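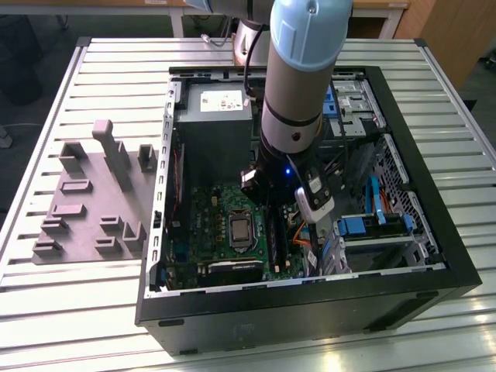

Arm stops dead when seating memory – is it the arm, the gripper or me?

Precious Manalo
Illora repair forum, posted in May

We have an arm taking memory modules out of old desktops and putting them back in, run by a bit of software called Hurura. Getting them out is fine. On the way in, it pushes, thinks about its life choices and throws a protective stop at the same point in the move. The log gives error 261, which the manual describes as "see supplier". The supplier describes it as "see manual".

I have restarted everything, including myself. Ideas welcome before I start blaming the weather. 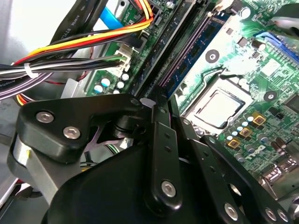

Could the force limit simply be set too low for the job?

It could, and it's the first thing to check. Seating memory takes a firm shove, and if the limit is under what the slot needs, the arm will stop every time at the same depth. Ours was left at 35 newtons from a demo.

Honeylyn Galang

Before you touch any limits, find out whether the module is going in straight. A slightly tilted one jams on the end of the slot and feels exactly like a force problem. Raise the limit then and you get a cracked board instead of an error, and the error is cheaper.

Run the move at crawling speed with the power lead out of the PC. If it catches on one end first, teach the position again. Check the fixture plate too. Ours crept a little every shift until we bolted it down – I spent a whole afternoon recalibrating an arm that was perfectly innocent.

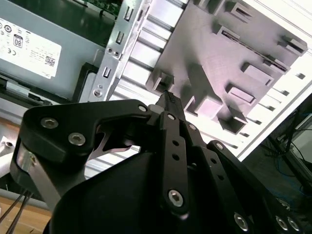
Is it safe to clear the stop and carry on with the part still gripped?

Only once you have looked at it from outside the guarded area and know which way the arm will move next. Back it off slowly along the line it came in on, then open the gripper. Keep your fingers out of the case until the arm is locked off.

Barredo

had this. turned it off and on. fine now

Arkeser

Check the cable to the gripper. Probably not that though.
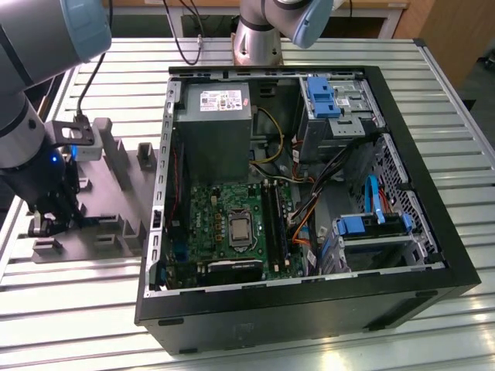 Both arms and the open Dell tower, fixture plate to the left.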